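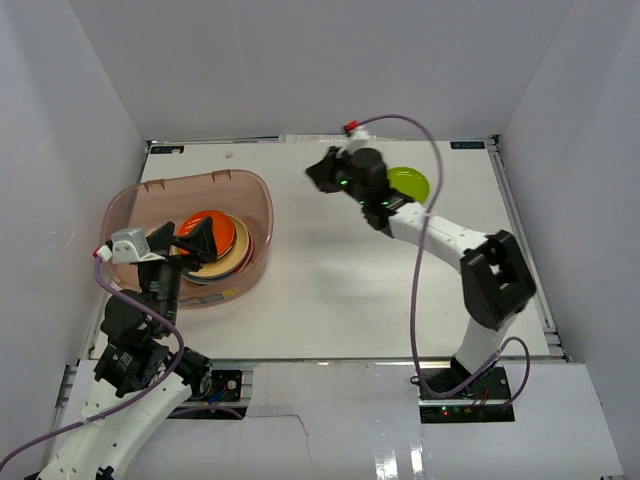 The maintenance meeting for Cell 33 opened with the routing of the camera cables on the two arms, which had been held over from the previous meeting. Mr Nanayakkara asked that the present layout be recorded before any alteration was agreed. On the left arm the purple cable leaves the connector beside the gripper, crosses the black wrist, bends back at the joint and runs down over the white link to the left edge of the picture. On the right arm it arches out from the red connector, passes in front of the forearm, hangs to the near edge and ends in a rounded loop by the lower link. Members agreed that the two arms should not be treated as a matched pair for this purpose, and that each would have its own line on the inspection sheet.

**Meeting held:** October 3, 2021, Nolitz building, upper meeting room

**Present:** Anjana Chowdhury (Chair), Gayan Nanayakkara (Maintenance), Oda Skjelbred (Controls), Seren Morris (Operations, minutes)

**Apologies:** Afroza Debnath (Stores)

## 1. Minutes of the previous meeting

The minutes were accepted with one correction. Under item 4, "right wrist" should read "left wrist". Ms Skjelbred confirmed that the work had been carried out on the correct joint and that only the written record was at fault.

## 2. Cable routing and strain relief

2.1 Mr Nanayakkara reported that the left camera cable was replaced in March following intermittent loss of signal. The old cable had worn at the bend beside the wrist. No wear had been found at the connector itself.

2.2 Two proposals were considered. The first was to clip the cable along the white link. The second was to leave it free and shorten the inspection interval. Ms Skjelbred was against clips on the link until it had been shown that the wrist could still make its full turn without pulling on the connector. The Chair agreed.

2.3 It was resolved that both cables remain free for the present, and that they be inspected every 300 cycles. The inspection is to be made with the arms at rest and the supply isolated. The person inspecting is to run a hand along the whole length of the cable, including the part below the rail.

2.4 Ms Morris asked whether the loop beside the right arm could be taken up. Mr Nanayakkara replied that some slack was needed there for the shoulder movement but that he would measure how much. **Action: GN**

## 3. Grippers

3.1 The finger pads on both grippers are changed at 1000 cycles. Operations had found that the left pads were losing grip on glazed plates before that point, and had begun wiping them at the start of each shift. The Chair asked that this be written into the procedure and not left as a matter of habit.

3.2 Misico had offered a softer pad on trial. Members were content to accept one set for the left arm only, so that a comparison could be made. Ms Debnath had sent word that the stores could hold 8 sets of the existing pad in the meantime. **Action: AD to place the order**

3.3 Ms Skjelbred reported that the opening width of the right gripper had drifted from its set value. It had been reset twice. If it drifted again she would wish to take the gripper off and examine the drive — half a day's work, and the cell would be out of use for that time. The Chair gave approval in advance.

## 4. Plate handling and the reference layout

4.1 There was a long discussion of the layout used to check the cell after maintenance. Operations had been setting plates out by eye, and results from one check to the next could not be compared with any confidence.

4.2 Ms Morris proposed that the check should always use a mixture of plain and patterned plates spread over the table, with the basin kept on the left. Plain plates alone were thought too easy a test for the cameras. The back row would run orange-red, white with the blue pattern, then lime green, with the large peach plate beside the green one on the right. The yellow patterned plate would go in front of the back row with the cream floral plate between it and the basin, and the light blue plate at the front centre, within easy reach of the right arm. The red plate would lie in the basin on top of the dark teal one.

4.3 Mr Nanayakkara asked that the light blue plate be kept flat on the table at the start of every check. The right arm's height setting would be judged on that plate.

4.4 The layout was adopted. A printed copy is to be kept at the cell. **Action: SM**

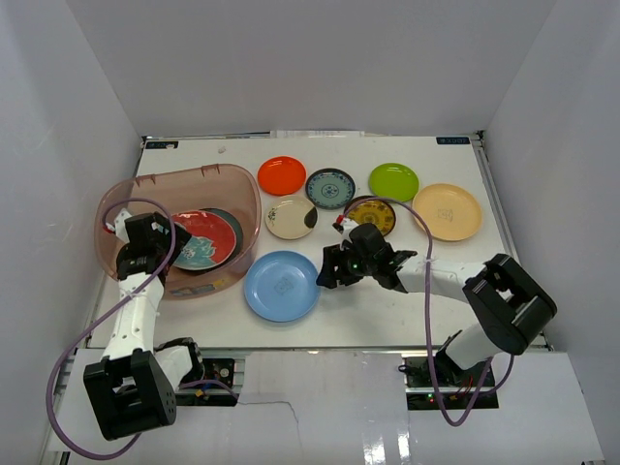
## 5. Table, rail and front panel

5.1 A dark line running across the white lower panel had been noted. Members could not agree whether it was a crack or a surface mark. Mr Nanayakkara will examine the panel and report. **Action: GN**

5.2 The wiring beneath the left mounting plate is to be tidied at the next planned stop. Ms Skjelbred asked to be present, as the drawing held by Controls is out of date and she wishes to correct it from the cell itself.

5.3 The basin is to be washed weekly with the plates. Its label should be left in place.

## 6. Spares and suppliers

Ovance had quoted for a spare wrist motor and Nigam for the same part with a longer delivery time. The Chair deferred a decision until Ms Debnath could attend. Mr Nanayakkara asked that his preference for the earlier delivery be noted.

## 7. Any other business

Ms Skjelbred requested that the cycle counter be copied into the log by hand at each inspection. Agreed.

The date of the next meeting will be circulated by Ms Morris.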